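Pritavach laundry kit: notes on the sample set

Hi, I'm Anoma Saha, and I look after the data side of Pritavach, our add-on kit for two-armed robots that have to cope with household washing. We put the sample set together in August at our place in Hulme. You get 300 short episodes in the free download (the full set has 589) and they're all front-loader work, with soft toys and a little basket on the floor. 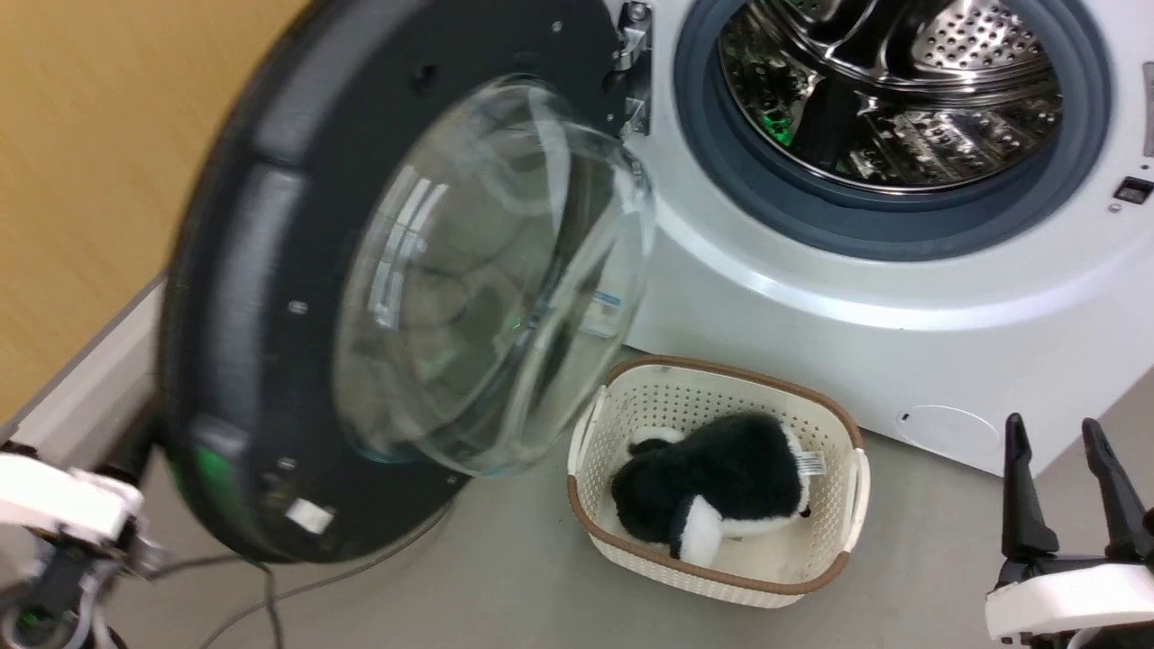
Head view, door open, toy in the basket.

What's in the kit

Two parallel grippers, the brackets to mount them, and 12 spare fingertips, which you'll be glad of! Humaira Talpur wrote the fitting guide, so please moan to her nicely if a step makes no sense.

Each episode has head video, joint positions and a one-line task note. I've kept the fumbles in, as I find them really useful for training.

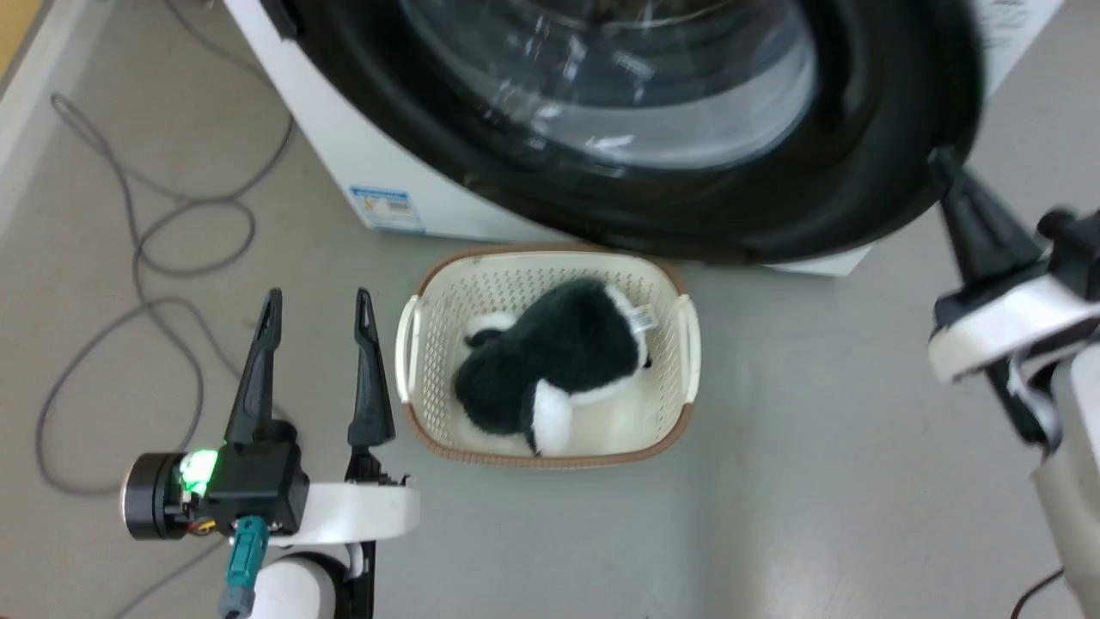
Known niggles

- Glass doors throw reflections, and our basket detector doesn't always like them.
- Episode 19 has no joint data. My fault, sorry.
- Only one basket style so far. Farzana Bepari is hunting for more.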